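Home Set-Up Using Your Organizer Care Parts

Section 3: Fabric Storage Boxes

22 May 2022
By Domenica Wieser
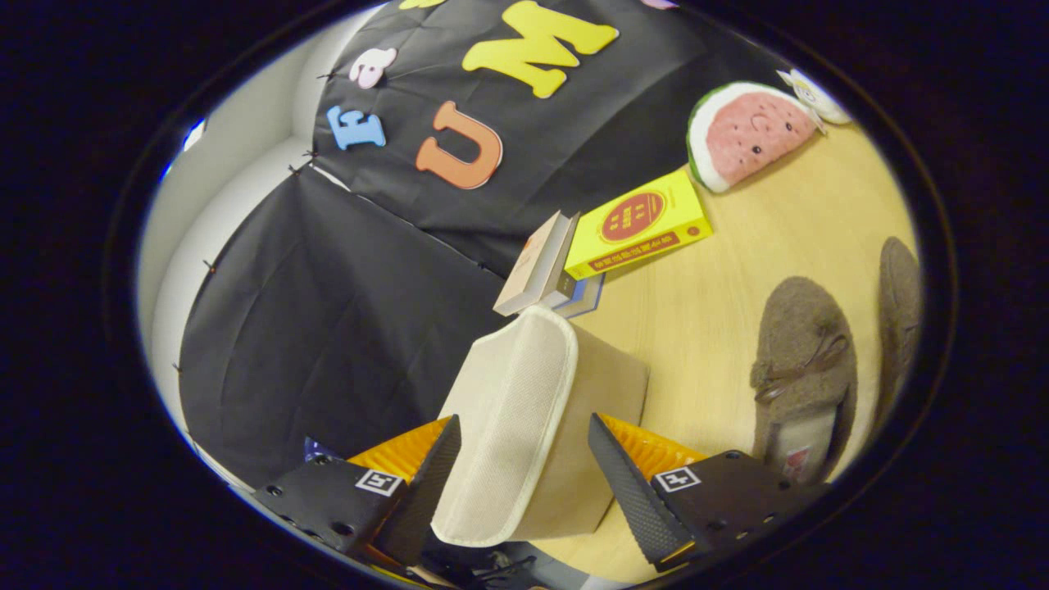
Valentina Tapia wrote to us that her boxes sagged at the corners until she started opening them fully and leaving them empty overnight before use, and she wanted that step moved to the front of the section. It is now step 2.

The steps apply to the cream and beige boxes supplied with the Drinavix shelf organizer. The boxes have a woven fabric body and a padded rim.

Opening a box

1. Take the box out of its bag. Do not cut the bag with a knife while the box is inside.

2. Push the four sides outward from the inside. Set the box upright on a flat surface and leave it overnight.

3. Lay the base insert in the bottom, smooth side up. Press each corner down with your thumb.

4. Run a finger along the inside of the rim. If the rim has rolled inward, turn it back out.

Note: Faint vertical creases in the sides are normal in a new box. They fade with use. Do not iron them.

Filling and placing

5. Put flat items in first, such as folded craft felt or cloth. Foam letters and other light shapes go on top.

6. Keep the contents below the rim so the box slides under the next shelf. Leave a gap of 30 mm.

7. Hold the box by two opposite sides when you move it. Do not lift a full box by the rim.

CAUTION: Each box holds up to 700 g. A heavier load can pull the side seams away from the base.

CAUTION: Do not place boxes on or next to a heater.

Cleaning

8. Empty the box and take out the base insert.

9. Shake out crumbs and thread, then wipe the fabric with a damp cloth. For marks on the pale sides, use a little dish soap and wipe again with clean water.

10. Let the box dry standing open. Put the insert back when the fabric is fully dry.

Note: Do not machine wash. The base insert will warp.

For replacement inserts, see Section 6.

Contact Drinavix Parts Desk | Copyright Drinavix | Back to top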